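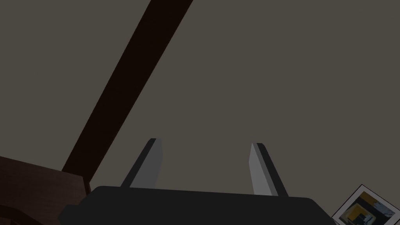 Re the raspberry trellis question, quick answer before I run out the door, sorry for the fragments. Go with the V. I had straight T posts at Hirnedholm for years and the middle of the row was a jungle, no light, no air, canes rubbing each other raw. What you want at each end is two arms on a low wide base, set well apart, leaning away from each other as they go up like the two gray fingers up top, with the gap between them left open. Fruiting canes get tied out to the sides, new canes come up thru the gap. A narrower tip is fine too, there's no load up there except the top wire.

More inline below.

On 2021-04-11, a list member wrote:

> Hi all, first post here, long time reader. We took over a garden
> near Ciltville last fall with an old raspberry patch, summer
> bearing, I am told the variety is Lera but there is no tag left.
> It has two rows, each 100 feet long, and no support at all
> except some string. The canes were lying on the ground when we
> got here.
>
> I'd like to put up a proper trellis before they leaf out.

You are cutting it close but can be done. Do the end posts first. If you run out of time, put up only the bottom wire and get the canes off the dirt, then add the top wire whenever. I did one row in June once with fruit already on. Would not recommend, I lost a lot of berries and most of my temper.

> Questions:
>
> How deep do the end posts go? The soil is sandy for the first
> foot and then turns to clay.

Two and a half feet minimum, three if you can stand the digging. The sand is no help to you at all, it's the clay that holds the post. Tamp as you fill, every few inches. I don't use concrete on mine. Others on the list do and swear by it, fine, but I have had to move a row twice and was very glad not to be digging up lumps.

Brace the ends!! Everyone skips this. A wet row in full leaf pulls hard, and end posts walk inward an inch a year untill your wire is a hammock. Diagonal brace on the inside or an anchor and guy wire on the outside. I like the brace better, I trip over guys.

> How many wires?

Four total, two per side. Lower pair at two feet, upper pair at four and a half. If your canes are tall you could go five feet for the top but then picking gets annoying for short people (me).

Arm spread, mine are eighteen inches apart at the bottom wire and three and a half feet at the top. Wider than that and you can't reach the far side from the path. Check your path width before you cut anything, the V eats into it on both sides. I forgot this. My wheelbarrow has not been down row two in a long time.

> What wire? The store has a big roll of galvanized but it's more
> than I need.

Buy the big roll. You need 400 feet plus ties and wraps for each row and you will kink some of it. Mine was a 1000 foot roll from Dobson, came to just about nothing left after two rows and I cursed the whole time about the last piece. 12 or 14 gauge, high tensile if you have the proper tensioners, plain galvanized if you don't. Don't use the soft green garden stuff, it stretches the first hot week.

Wear glasses when you cut it. It comes off the roll like a snake.

> Should I prune now or did I miss it?

Not missed. Take out everything that fruited last year right to the ground, gray peeling bark, snaps when you bend it. Then thin what's left to four or five good canes per foot of row, thick ones, keep the ones near the edges where they're easy to tie out. Tip them a few inches above the top wire. Don't go lower than that on a summer bearer, your fruit buds are up there.

Burn or haul off the old wood. Don't chip it and put it back on the row, you'll just be spreading cane blight around.

If you're wrong about it being Lera and it turns out to be a fall bearer the rules are different, and you can mow the lot in December. But wait a season and see when it fruits before you do anything that drastic.

> Last thing, should I feed them? The leaves were pale last year
> according to the neighbors.

Compost, two inches, kept off the crowns a little. Then wood chips over. Pale could be nitrogen or it could be wet feet, with clay a foot down I'd suspect the second. Dig a test hole between the rows after a good rain and see how long the water sits in it. More than a day and I would think about a shallow drain before spending money on fertilizer. A soil test is cheap also, pH matters more than people think with these.

One thing you didn't ask, tie loose. Figure eight around cane and wire with soft twine. I used plastic clips one year and the wind sawed half the canes thru right at the clip.

Ok really have to go. Will try to dig out my sketch for the brace tonight, it's on the back of a seed envelope someplace. If anybody has measurements for a V with metal arms please post them, mine are all cedar and two are getting punky at the base.

--
This archive uses cookies to remember your display settings. Accept / Manage preferences

Contact the list owner | List archive message 1339 | Copyright remains with the individual posters | Back to top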